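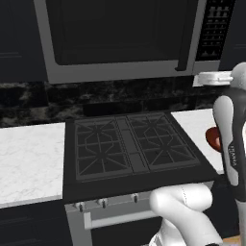 Microwave above the gas cooktop, dark backsplash behind.

December 24, 2023

Wood moisture, maple bowl blanks. Continues the November pages.

Open items carried over: meter offset still not settled, end sealer comparison half done, blank D checked near the pith and set aside.

Stock. Maple from the Kadrić yard, rough turned green, walls left thick at one tenth of the diameter. 7 blanks, lettered A to G. A through D coated on end grain and outer wall with Utar sealer, E through G bare. All on the slatted shelf, rims down, no stacking. Shelf is on the north wall, away from the heater. The fan was removed from that side after the first week because E was losing weight too fast and already had a short check at the rim.

Weights today, taken in letter order on the Vuleler scale after taring twice. The scale drifts a gram if it has been off overnight, so it was left on for an hour first. Full column is in the binder. Summary: the coated blanks are losing weight slowly and evenly. The bare ones dropped quickly in the first two weeks and have now flattened out. F and G are within a gram of last week's value. That looks like equilibrium with the shop, but the shop has been damp all week and I would not call them finished until they hold through a dry spell.

Meter. The Lollever pin meter reads higher than the weights say it should on every coated blank. On the bare ones it agrees to within a point. Three explanations so far:

a) The pins go through the sealer and pick up something from the coating itself.
b) The coated blanks have a steep gradient and the pins sit in a wetter layer.
c) The species setting is wrong for this maple. Kadrić sells it as hard maple, but two of the boards in the same load had the gray flecks I associate with red maple.

(c) would affect all the blanks equally, so it can't be the whole story. To separate (a) from (b), scrape a patch of sealer off blank B on the inside of the foot, let it sit overnight, and read again with the pins at the same depth. If the reading falls, blame the coating. If it holds, cut a test piece from D, which is scrap anyway, and read across the section.

Reference method. The only number I trust is oven dry. Procedure as agreed with Hanna, copied here so it stops living on loose sheets:

Cut the sample from clear wood, no bark, no knot, well away from the end grain. Knock off all whiskers and dust before the first weighing. A sample that sheds slivers in the oven will report water it never had. Target 200 g wet. Smaller pieces dry faster but the scale resolution starts to show in the result. Weigh right after cutting. If there is any delay, bag it.

Dry just above the boiling point of water. The oven dial goes to 215 °F without trouble but overshoots when cold, so preheat it empty and let it cycle a few times before loading. Weigh every few hours at first, then morning and evening. Done when two weighings in a row agree.

Moisture content = (wet weight minus dry weight) divided by dry weight, times 100. Divided by DRY weight. The November sheet for blank C was divided by wet weight and is wrong. I have crossed it out and written the corrected figure beside it. Anyone who copied the old figure, please fix your copy.

Worked line for the new sample, cut from the same log as C: wet 200 g, dry 160 g. Water 40 g, over 160, gives 25 percent. The wrong way gives 20 percent. The gap gets wider as the wood gets wetter, which is why the error was easy to miss on the bare blanks and obvious on the coated ones.

Faster method. Oven drying ties up most of two days per sample. The microwave method gets there in one evening and is accurate enough for shelf decisions, though I would not use it to settle the meter question.
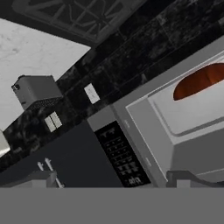

Microwave door and control panel, orange-brown glow in the window.

Notes on the microwave method, from reading and from the trial pieces in November:

Thin slices only, cut across the grain. Thick ones cook in the center before the outside shows anything. One of the trial pieces looked perfect from outside and was charcoal in the middle when split. Discarded, no data.

Low power. Short bursts, with a rest between them long enough for the piece to stop steaming. Weigh after each rest. Paper towel under the piece, changed when damp. Never leave the room during a burst. Any smell of toast means stop, and that sample is void, because wood is now being lost along with the water and the dry weight will come out too low.

Stop when the weight stops changing over three bursts. Same formula as above.

Duplicate pieces from one board agreed with each other better than I expected. Against the oven, the microwave result came out a little high both times. Two comparisons is too few to derive a correction. My guess is slight scorching that we can't see or smell. Hanna's guess is that the oven samples were pulled early. Both can be tested with the same board: run the oven sample an extra full day and see whether it gives up any more weight.

Sealer comparison. Nothing conclusive. Of the coated blanks only D has checked, and D has pith within a finger's width of the foot, which was a bad layout decision at the saw and tells us nothing about Utar. Of the bare blanks E has the rim check noted above, which has closed up on the surface but is certainly still there. F and G are clean. If the goal is bowls that survive, the coated group is ahead. If the goal is bowls before spring, the bare group is ahead. The fair comparison needs blanks cut from one log, same orientation, pith fully removed, half coated and half bare, placed in alternating order along the shelf. The present set was lettered as it came off the lathe, so the coated group is mostly from the butt end and the bare group mostly from higher up. Should have been caught at the start.

Shape. Measured across the rim with and against the grain. All of them have gone oval in the expected direction, narrower across the grain. C moved most. Wall thickness on C still leaves enough for a round final turning, with little to spare. On G there is plenty. Mark the short axis on each rim in pencil before remounting so the first cuts can be planned.

Hygrometer. The dial unit over the bench and the digital one on the shelf disagree by more than they should. Salt test: damp table salt in a bottle cap, sealed in a jar with the instrument, left at steady temperature overnight. Should read 75 percent. Do both in the same jar if they fit. Until this is done, treat the humidity column in the binder as good for trends only. I have put a bracket around those entries.

Hanna Jabłońska's note from the last page, answered here: yes, the foot recess can be cut before drying, but keep it shallow and leave the tenon oversize. The tenon goes oval with everything else and has to be trued before the chuck will hold it properly. On A I left it too small and will have to jam-chuck the bowl to recut it.

To do:

Scrape test on B, read the following day.
Oven sample, one extra full day, reweigh.
Salt jar for both hygrometers.
Section D on the bandsaw, keep the slices in order, label before cutting.
Ask Kadrić which log the flecked boards came from.
Re-coat the foot of A where the sealer has rubbed off on the slats.
New pins for the Lollever. One is bent and I have been straightening it with pliers, which can't be helping the depth.

Next weighing after the holiday, same order, scale on for an hour first. If the shop heat has been off in the meantime, write that in the margin next to the weights.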